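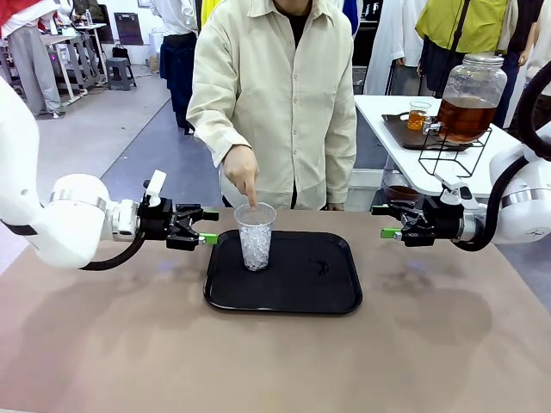 Brirnberg hillclimb: worth 200 miles of driving?

apexwagon
First trip to Brirnberg in November and I can't wait! I've done the Wilmont sprint a few times but never a proper hill. Is the paddock open to everyone, and where do people stand? My brother says the start line. I say as high up as my knees will take me.

sayce_fan151
You're right and he's wrong. Go up to the second hairpin. The little single-seaters come in on the brakes so late you'd swear they've forgotten the corner, and then they just rotate and go. I've been every year since 2021 and it still makes me grin like a kid.

mudflap_joe
Have to disagree. The start is where the noise is! Big V8s lighting up the rears 6 feet from the fence — you feel it in your ribs. At the hairpin you get a couple of seconds per car and then a long wait.

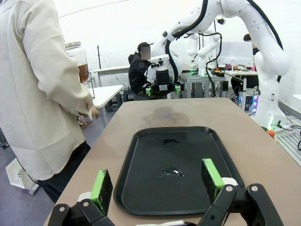 Re: Brirnberg hillclimb: worth 200 miles of driving?

sayce_fan151
A couple of very good seconds, Joe. And you can hear them all the way up through the trees. Watch for Natalina Vitale in the Sayce, number 151. She was so quick at Drirkenham last time out, and that car is tiny.

mudflap_joe
She is quick, no argument there. But Drirkenham is short and flat. Brirnberg has that long drag after the bridge and I think the bigger engines walk it.

apexwagon
This is great, thank you both! So mornings at the hairpin, afternoons at the start? And what about the paddock?

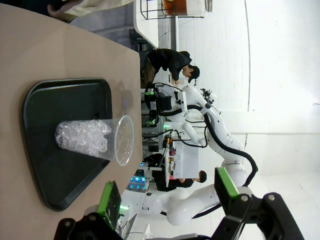

Cup of ice on a tray

paddockpam
Paddock's open to anybody with a ticket, and the drivers will talk your ear off if you ask about gearing. Go before 9, when they're warming the cars up. I'd swap your plan around, though. The timed runs are after lunch and that's when you want to be at the hairpin.

mudflap_joe
Pam, I thought you were on my side!

paddockpam
Only for practice. Bring boots, the path up is steep.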